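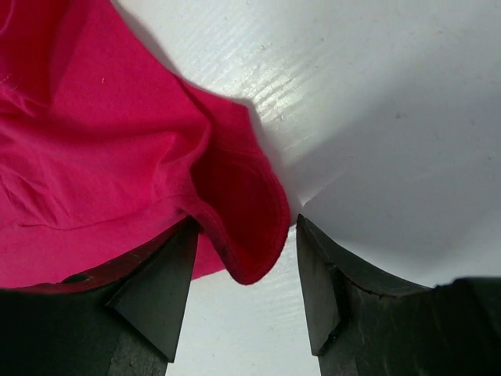
Wedge fingers at the hem of the pink cloth, wrist camera view.

Bratura: handling soft goods with ordinary grippers
Progress report to the Mistport fund, second period
Prepared by the Ernham workshop

Where we are

The bid promised that by this point we would know which fingers to buy. We know which fingers we would not buy, and we are fairly sure about the ones we'd keep, provided somebody makes them out of something tougher. The comparison of arms has been put back to the next period because the second arm arrived without its controller. The controller has since arrived without its cable.

In this period we logged 422 grasp attempts on nine items of household cloth. Every attempt has a wrist camera recording and a line in the log saying what we asked for and what we got. In the early part of the log the second column is often longer than the first.

Fingers

We compared two sets on the same gripper body. The flat pads came with the gripper and are very good at picking up boxes. The black wedges are the Turunen pattern, tapering to a point, and were bought on the strength of a drawing. With cloth lying on a smooth top, the pads tend to push a small wave of fabric ahead of them until it flops over, at which point they close on whatever is left. The wedges get a point in under the hem, or beside it, and so have something to close on.

The difference was plain enough by the end of the first week that we stopped the pad trials early and put the time into a block of 100 attempts with the wedges alone. We realise this makes the comparison lopsided. The full count for both sets is in the spreadsheet sent with this report, and we would ask that no one quote the pad figure without the note beside it.

Most of the wedge failures belong to one family. The gripper comes down at a sensible height and a sensible angle, and one point lands on the cloth while the other lands on the table. Closing from there can still work if the hem has a bit of a roll to it. If it lies flat, the outer finger slides along the table and arrives underneath nothing.
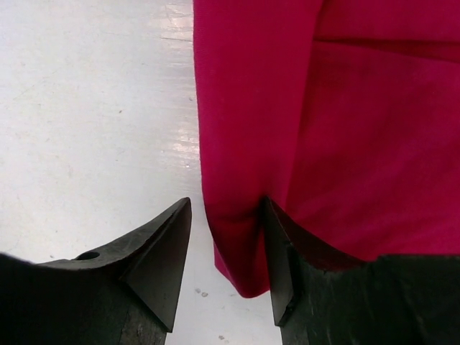

We had put this down to the controller and spent several days being rude about it. The controller was doing as it was told. The offset between the camera and the fingers had been measured with the old pads on and never measured again, so every approach carried a small, loyal error to one side. The offset is now checked whenever fingers are changed, and there is a printed sheet taped to the bench saying so, in large type, at eye level.

Wear is the other matter. The wedges scuff quickly on the flats, and the edges chip. The right finger has a thin crack line across its upper part. It still grips, and we have kept it on so that the results stay comparable, but it has stopped being a question of looks. We have asked Turunen whether the same shape can be had in a harder material. They have replied with a brochure.

Camera

The wrist camera sits close enough to see both tips and the cloth in one view, which was the main thing we wanted from it. Saturated colours on a white top are easy for it. White on white is a different story, and the two pale items in the set account for more than their share of the blank entries in the log.

Glare is a nuisance too. The top is a little glossy, and under the overhead lights it shows bright streaks that the edge finder has, on occasion, taken for a hem and tried to pick up. We have ordered a matt sheet to go over the top. The streaks may be partly our own doing, as the lights were moved nearer in September when somebody complained that the pictures were dark.

Controllers

Two were tried on the same arm. The position controller closes to a set gap and stops, whether or not there is cloth in it. The force controller closes until it feels something, and a single layer of thin cotton turns out to be very little to feel. Left to its own judgement it will squeeze the tips together, decide it is holding something solid, and lift away proudly with the tips shut on each other.

What works better is a mixture: position first, down to a narrow gap, then force for the last part, and a slow lift. When it goes well the fold runs diagonally up from the pinch and the rest of the cloth follows.
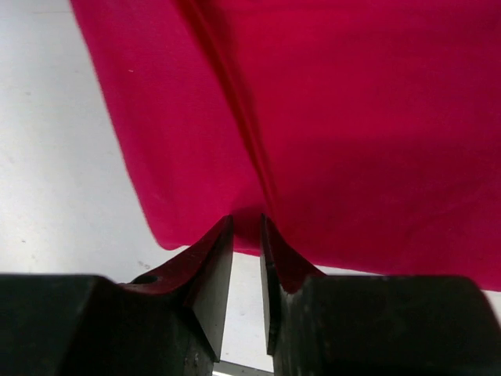
The slow lift matters more than we expected. At normal speed the weight of the cloth pulls the hem back out before the grip has settled, and the log fills up with the word "slipped". Slowing the first part of the lift cost us some time per attempt and got rid of most of those entries. We have not yet tried it on the bath towel, which is heavy and has defeated everything so far, including one member of staff who tried to fold it to the test pattern.

Next period

Refit with new wedges, in whatever material we can get. Repeat the pad trials properly, to the same count as the wedges. Start on the second arm once the cable comes. Lay the matt sheet and re-run the pale items.

Spending is in line with the plan apart from fingers, which are over, and travel, which is under, as the planned visit to Mistport was for showing off the second arm. We would like to move the unspent travel money across to fingers and would be glad of a yes or no by Monday, when the order has to go in.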